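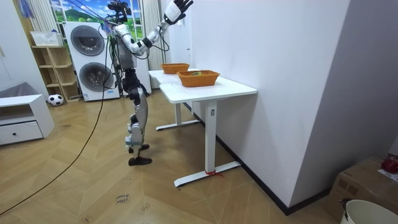

Will the new baggage belts at Mirkitz be running before the winter timetable starts?
The supplier says so, but the terminal users' group has seen no signed programme and is working on the assumption that they will not be ready until after November.

Mirkitz Airport Terminal Users' Group
Minutes of the meeting held on Monday, April 14, 2025

1. Minutes of the last meeting
Agreed, with one correction. Item 4 should read "the airport hopes to" and not "the airport will".

2. Baggage hall
The airport reported that Kvaran has been chosen to replace the arrivals belts. The two old belts will come out one at a time so that the hall can stay open. Members asked how a hall that already backs up with two belts would cope with one. The airport said flights would be "managed". Asked what this meant, it said the airlines were being spoken to. The airlines present had not been spoken to.

Kvaran quotes 3000 bags an hour for the new belts. It was pointed out that this is a figure for the belts and takes no account of how fast bags come off the aircraft — the slow part for as long as anyone could remember. The group asked for the present waiting times so there is something to compare with later. The airport was not sure these were kept.

Action: airport to find the waiting times, or say plainly that there are none.

3. Check-in area
Ninus wants to put 6 self-service bag drops where the east desks are now. The ground handlers said the trial machine had rejected 129 bags out of 466, mostly for straps and odd shapes, and each of those went to a desk anyway. Ninus puts this down to settings. The group noted that it had said the same in November.

One member supported the plan, as queues at the east desks are poor already. Others would not back losing the desks until the settings have been put right and the trial run again.

Action: Ninus to repeat the trial on a Friday morning, with skis and pushchairs included.

4. Signs
Rollosum's draft signs were passed round. The lettering is clearer. The arrow for the bus stop points at the car park — to be corrected before printing.

5. Cost
The airport would not give a total, as talks are still going on. It repeated that passenger charges would not rise "as a direct result". The group asked for the word "direct" to be explained in writing.

6. Any other business
The lift by gate 2 is out of order again. Reported as before.

Next meeting: date to be sent round once the belt programme has been received.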